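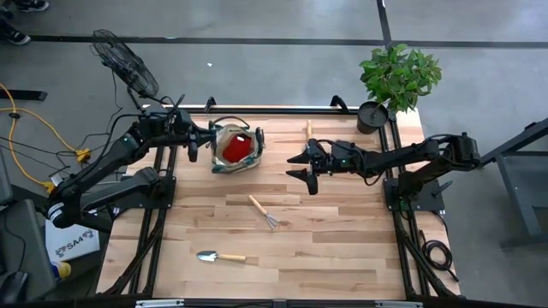
Photo credit: Sarier

Mallura Cast Iron Grill Press Review
Mar 26, 2018

I have never been sold on grill presses. Most of the ones I've owned did one thing well, and that was squeeze the juice out of a burger so it could drip down and start a fire. So when the Mallura press started getting all that praise last September, I put off buying one until I had run out of excuses.

I've now used it for most of the winter on my old Landry gas grill and on a flat griddle over the stove. My feelings are mixed, and leaning toward grumpy.

The Mallura is 7 inches across, round, with a ridged bottom and a coiled wire handle. It comes "pre-seasoned," a claim I take with a grain of salt on any cast iron. My first batch of bacon stuck in 3 places. I scrubbed it, oiled it, baked it upside down for an hour, did that twice more, and after that it behaved. If you already take care of a skillet you'll know the drill. If you don't, you may wonder why you paid for pre-seasoned.

Bacon is the best thing it does. The strips stay flat and the fat cooks down evenly from end to end. Grilled cheese is good too, as long as you heat the press first. Skip that and you get one brown side and one pale one. Chicken thighs with the skin on came out crisp all the way to the edges, and I'll admit I went back for seconds.

Burgers are another story. The box says to press for "a perfect sear." Pressing in the first few seconds on a flat griddle is fine and will give you a nice crust. On open grates it's a bad idea, and the ridges on the bottom don't change that. Mine came off dry. I tried it again with fattier beef and got a flare-up that took the hair off my knuckles.

The handle is my biggest complaint. The box calls it "cool touch." Over the stove it stayed comfortable enough. With the grill lid down for 11 minutes it was too hot to grab without a mitt, and the coil is too narrow to fit much of a mitt through. The screws holding it on also work loose, so keep a screwdriver in the drawer.

Cleaning is what you'd expect. Hot water, stiff brush, dry it right away. Grease packs into the ridges and you will be picking at it with a toothpick.

For comparison I pulled out my Flideck press, which is flat, rectangular and a lot uglier. It covers more bacon, wipes clean in a minute and has a plain wood handle that has never burned me. It doesn't leave grill marks. I don't miss them.

The Mallura page shows over 700 glowing reviews, and I'd like to know how many were written before the second use. Buy it if you cook a lot of bacon and somebody puts it on sale. I wouldn't pay full price again.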